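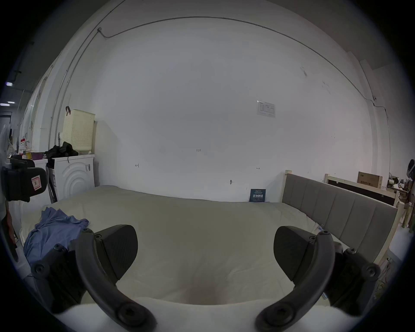
Household Help Desk » Laundry & Bedding Team

Duvet is always lumpy, bed is always a landing strip for laundry. Where do I start?

Posted by marchetti_slope, 1/16/23

I live in one room. The washing machine is in the room, the bed is in the room, and the shortest route between them is a throw. So the clean clothes land on the bed, they stay on the bed, and at night they get relocated to the chair, where they begin a new life as a second, worse chair.

The bed itself has a cream cover with wrinkles in it that I have come to know individually. The headboard is gray and padded in vertical channels, and the channels collect lint with real dedication. I bought a Worska steamer in January thinking it would fix everything. It fixed one pillowcase.

What I'd like to know: do I fold on the bed or somewhere else, how do I fold a T-shirt so it stays folded, and is there a way to get the wrinkles out of a cotton cover without ironing something the size of a parking space? The room is 90 square feet, so please don't tell me to get a folding table.

hedura_north

Get a folding table.

Sorry. Fold on the bed, but make the bed first. Pull the cover tight from the foot end, then the two sides, then go back to the foot because the sides will have undone it. A taut bed is a perfectly good table that you happen to sleep on. An unmade one swallows socks.

For the wrinkles, take the cover out of the machine the minute it stops, shake it hard, and hang it over the longest thing you have. It won't look ironed. It will look like you thought about ironing, and for a bed that's plenty.

The lint in the headboard comes out with a dry paintbrush. Brush top to bottom, one channel at a time, and do it before you change the sheets. I did it after, once.

old_vunen_tenant

Long-time folder here, 1546 posts on this board and most of them about shirts.

Your shirts come unfolded for the same reason mine did: they go from heap to drawer without ever being straightened out. Before you fold anything, pick it up at two opposite points and pull gently so the twist drops out of the middle. With a T-shirt I take a shoulder seam in each hand. If you just grab whatever is nearest you get a rope at one end and a hammock in the middle, and you can fold that as neatly as you like, it will still be a rope and a hammock.

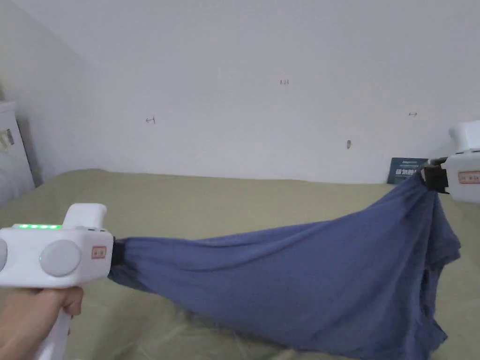
Then lay it face down, smooth it out from the center with a flat hand, bring each side in so the sleeves lie on the back, and fold up from the hem in thirds. Stand it on edge in the drawer. If it falls over, the drawer is too empty, a problem I have only read about.

As for the steamer, I own the same one and it's fine for collars. Don't ask it to do a duvet cover — you will run the tank dry before you reach the first corner and end up with one very smart corner.

And put a basket next to the washing machine. You'll still throw things, but you'll have something to aim at.

worska_regret_708

Following. My chair has a winter coat now.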